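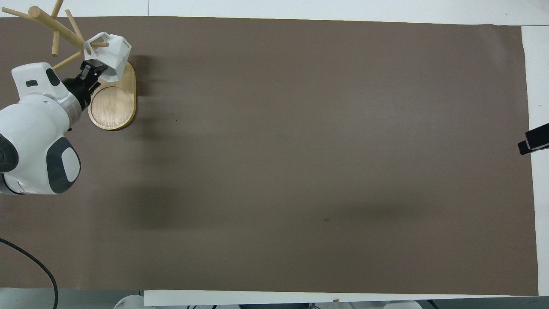

Figure 4. Gripper on the mug, stand on the mat.

4.2 Mug Pickup (Stiltville Robotics Club)

1. Set the stand on the brown mat, base flat.
2. Hang one mug. The club owns more, and wishes it owned the ones from December.
3. Set arm speed to 30. The Kwak panel accepts 900. Please don't.
4. Close the gripper on the side of the mug, then lift.

Note: Save your run before the next team sits down.

Caution: Keep fingers off the pegs while the arm is live.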